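Einwirkzeit

Die Tube trug den Aufdruck Cendik und die Nummer 238. Akpan hatte die Nummer am Vorabend notiert, zusammen mit dem Mischungsverhältnis: ein Teil Farbe, zwei Teile Entwickler. Sie wog beides auf der Briefwaage ab, die Schale vorher auf null gestellt.

Sala saß auf dem Küchenhocker, ein altes Handtuch um die Schultern. Er hatte den Nacken geneigt, wie man es beim Arzt tut.

»Wie lange?«, fragte er.

»28 Minuten. Beim Ansatz beginnen, dann die Längen.«

»Im Salon in Trondberg waren es vierzig.«

»Das war ein anderes Produkt.«

Sie teilte das Haar vom Scheitel zu den Ohren in vier Felder und klemmte jedes einzeln ab. Die Creme war beim Auftragen hellgrau und dunkelte nach kurzer Zeit nach. Am Haaransatz hatte sie Vaseline verstrichen, einen Streifen von der Breite eines Fingers. Bukola Akpan hatte das nie gelernt. Sie hatte die Anleitung gelesen, zweimal, und eine Stelle unterstrichen: Ungleichmäßiger Auftrag führt zu ungleichmäßigem Ergebnis.

»In Stivness kennt mich keiner«, sagte Renzo Sala. »Ich könnte auch grau hinfahren.«

»Könntest du.«

»Ocampo ist zwei Jahre älter als ich. Er färbt seit dem Studium.«

»Kopf gerade.«

Der Timer am Herd lief rückwärts. Bei 12 strich sie mit dem Kamm die Längen durch und wischte ihm einen Tropfen vom Ohr. Die Kopfhaut war leicht gerötet, im Rahmen dessen, was der Beipackzettel zuließ. Sie fragte, ob es brenne. Er sagte, es zöge etwas. Sie schrieb »zieht« auf den Rand des Zettels, mit Uhrzeit.
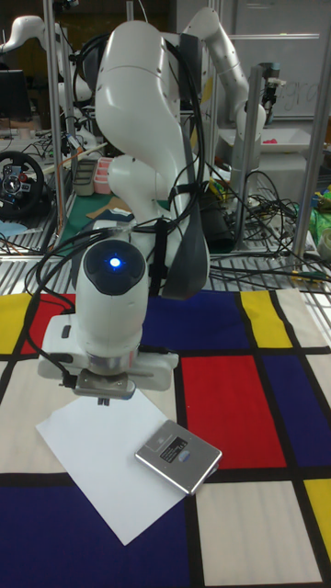
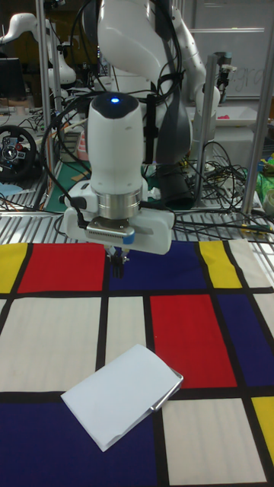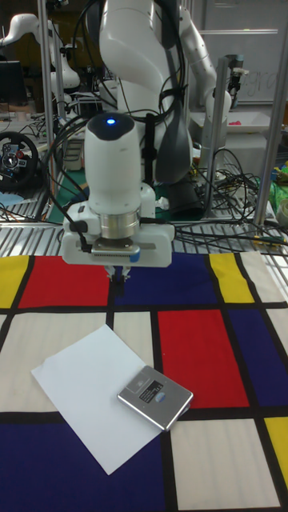
Um zwanzig nach neun beugte er sich über die Badewanne. Sie spülte, bis das Wasser klar lief, und massierte die Pflege aus der zweiten Tube ein. Im Handtuch blieb ein brauner Rand zurück.

Trocken war die Farbe eine halbe Stufe dunkler als auf der Packung. Links über der Schläfe hatte eine Strähne nichts angenommen – sie lag weiß zwischen den anderen, etwa so breit wie ein Streichholz. Sala hielt den Handspiegel schräg und suchte sie.

»Soll ich nacharbeiten?«, fragte Akpan. »Es ist noch ein Rest in der Schale.«

»Der ist doch oxidiert.«

»Ja.«

Er legte den Spiegel auf den Wannenrand. Dann nahm er ihr den Kamm aus der Hand und zog den Scheitel auf die andere Seite.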